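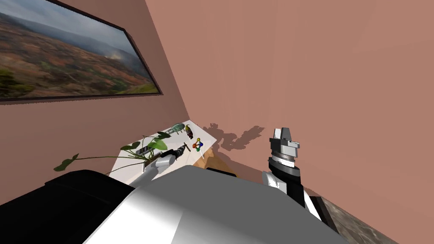 About Vadik

Vadik is a small firm in Clomuddale. We write house rules for robots that work in people's homes, then check in simulation that the rules hold up. Two arms, a cluttered table, a plant in the way – that is most of our day.

Who we are

Started by Satish Bangera, who spent years writing shop-floor safety sheets and got tired of seeing them copied straight into jobs they didn't fit. A factory cell has a fence. A living room has a rug and a picture on the wall. Satish still reads every rule before it goes out and still sends most of them back.

Small team. Rule writers, scene builders, two people who do nothing but reviews. One office, upstairs from the print shop, use the side door.

What we do

We take a task (tidy this table, pass me that, put it back where it was) and write down what good practice looks like. Plain words first, numbers after. Then our scene builders make a room and we run the task in it. Simulated rooms only at this stage. Customers do there own hardware trials and send us the logs.

The library stands at 1,321 rooms. Of those, 1,101 have passed review and are open to customers. The rest are waiting on fixes, mostly to lighting and to how things rest on surfaces.

Our rules, the short version

Full set is the Uruvard Handbook, 98 rules at present. The ones we get asked about most:

Know where both arms are. If one is working over the table, the other has a parked pose written down before the run starts. "Out of the way" is not a pose.

Leaves count as obstacles. So do cords, curtains and anything else that hangs. Do not push through them to reach what's underneath.

One object in a gripper at a time. Name it in the log. If you can't tell what it is, write "small tool" or "small object" and leave it at that. No guessing.

Fragile things get a wider margin. Models on thin stands, bottles, anything tall and narrow. Go around, not over, unless the task sheet says over.

Check the shadows. An arm throws a shadow on the wall and a vision system can take that for an object. Every room gets reviewed with the arms' shadows on.

Corners are slow zones. Table pushed up against two walls – half speed, no exceptions for demos.

Leave the floor near the base clear in the task plan. If something is down there, log it, and say whether the base is allowed to move.

Stop means stop and hold. Do not drop, do not go back to start. Hold and wait for a person.

How a review goes

Two reviewers, working apart. Each gets the room, the task sheet and the run. They mark each rule met, not met or can't tell. "Can't tell" is a perfectly good answer and we would like to see more of it. Where the two disagree the run goes to Satish. Last November we did 447 reviews and he had a long month.

We don't hand out badges or stickers. You get a report, with the rule numbers and the time in the run where each problem shows up. What you do with it is up to you, though we will ask.

Who we work with

Mostly makers of home and care robots, plus a few teaching labs. Seixas, our rooms viewer, is free for schools – write to us from a school address and we'll set you up. Allow a week or so, longer if its exam season.

What we don't do

Legal sign-off. Insurance letters. Rules for vehicles or drones. We get asked, we say no, we try to be nice about it.

Suggest a rule

Anyone can. Keep it to one page, tell us the task and what went wrong, attach a run if you have one. Every suggestion gets a reply from a person. Handbook last updated 4 May 2026, changes are listed at the back.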